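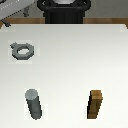 Can a robot learn an assembly task from people who have never controlled a robot before?

It can learn a good part of it, if these people are allowed to correct the robot in the middle of its attempt. How large this part is, and how many corrections are needed, is the topic of our study, for which we are now looking for participants.

Home | Groups | Research | Open Calls | Contact
Print this page | E-mail this page

Call for participants: Correcting a simulated robot arm

The manipulation group at Oltlow invites adults without robot experience to take part in a study on learning from human corrections. The task is the same for everybody. The arm must grasp a nut by its handle, lift it, bring it to a peg and lower it over the peg. All of this happens in simulation, so you cannot damage anything and you cannot be hurt.

In the first round, 68 persons worked with our software, which is called Tedix. Together they gave us 2055 attempts at the task. From these we kept 998 for training, because in the others the nut was dropped or the time limit was reached. The policy trained on this data is quite good at moving above the nut. It is much weaker in the moment of closing the fingers. Often it comes down a little beside the handle, closes on nothing, and then continues to the peg as if it were carrying the nut.
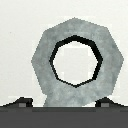
We have tried to repair this by adding more complete attempts, and the improvement was small. A short correction at the right moment helped more. With 234 corrections, given by two members of our own group, the arm began to stop and try the grasp again. But we know the task too well, and we do not want to build the result on ourselves.

What you will do

You watch the arm from two camera views. When you think it is going wrong, you press the space bar and take over with a hand controller, only for as long as you find it necessary. Then you give the control back. One session takes 90 minutes with a break in the middle. We ask you to come for two sessions.

Who can take part

You should be 18 years or older, with normal or corrected eyesight, and able to use a hand controller with the right or the left hand. Experience with video games is welcome but not required. Please do not apply if you took part in the first round.

You will receive a shopping voucher after each session, also if you decide to stop early. We record the movement of the arm and your key presses. We do not record your face or your voice.
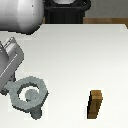

GROLLDEN, November. Sessions are held in the Sharifi building, second floor, between 9 a.m. and 6 p.m. Please tell us which hours are possible for you. The door at the street is locked after 5 p.m., so for a late session you should ring the bell marked "Laboratory".

To apply, write a short e-mail to Jirayu Hemmin with the subject "Tedix study", and mention your age and which hand you prefer. You will get the consent form to read before your first visit. Questions about the method or the earlier data can be sent to Saeed Akbari, who leads the study. Both addresses are on the Contact page.

Print this page | E-mail this page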